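Rapport de projet, groupe Eltby
Robot à deux bras : ramasser un badge, accrocher des clés
Rendu du 2020-05-01

Bon, je me lance dans la partie « déroulement », que j'ai repoussée jusqu'au bout (comme tout le groupe, d'ailleurs). Notre sujet tenait en une ligne : faire travailler deux bras ensemble sur de petits objets du quotidien. On est partis en décembre avec plein d'idées, on en a gardé deux, le badge et le trousseau de clés, et c'était déjà beaucoup !
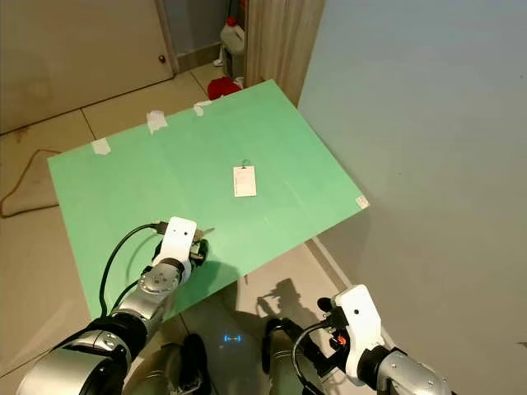
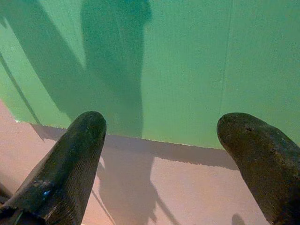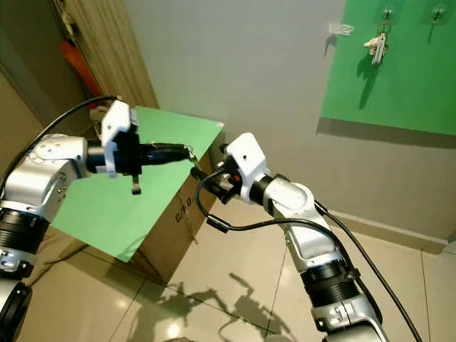 Pourquoi ne pas avoir commencé avec un seul bras, nous a demandé Hubmann à la soutenance intermédiaire, en ajoutant que la coordination allait nous manger tout le temps prévu pour la saisie. La remarque a piqué un peu, parce qu'elle était juste. On a quand même gardé les deux bras, mais on a revu le planning : d'abord chaque bras séparément, l'autre en position de repos, et ensuite seulement les mouvements croisés.

Le badge, donc. Je pensais que ce serait l'échauffement, et j'y ai passé mes soirées. Une carte posée à plat, c'est mince, et les doigts de la pince arrivent dessus sans rien trouver à serrer. On a essayé de pincer par les bords, puis de pousser la carte, puis enfin de viser l'attache au bout, et là ça s'est mis à marcher (j'ai crié, je l'avoue). Sur 40 essais avec la dernière version du programme, on a réussi 85 % des prises. Les ratés viennent presque tous de l'orientation : quand l'attache est tournée vers le mur, le poignet gauche arrive en butée et le programme s'arrête tout seul.

La planche verte, c'était une idée pour la vision. Le carrelage brille et nos premiers réglages confondaient les reflets avec la carte. Sur le vert mat, le contour sort beaucoup mieux, sauf quand l'ombre du bras passe dessus... On a corrigé en prenant l'image de référence avant la descente, bras écartés. C'est du bricolage, mais ça tient.

Pour les clés, on est moins fiers. Le robot sait amener la pince devant un crochet, le programme Tatari calcule la trajectoire sans souci, mais passer l'anneau dessus demande une précision qu'on n'a pas. On a réussi quatre fois, dont deux que je ne saurais pas refaire ! Il faudrait sans doute un retour d'effort, ou au moins une deuxième vue de côté.

Côté organisation, on était quatre et on s'est marché sur les pieds au début. Le dossier partagé Serkeck contenait trois versions du même fichier de calibration, toutes appelées « final ». Après une après-midi perdue à cause de ça, on a mis une règle simple : une seule personne touche à la calibration par séance et elle note ce qu'elle change.

Si un groupe reprend le sujet, je lui conseille de garder le badge tel quel et de mettre toute son énergie sur les crochets. Les scripts sont dans le dossier, avec les valeurs de butée du poignet gauche en commentaire tout en haut du fichier.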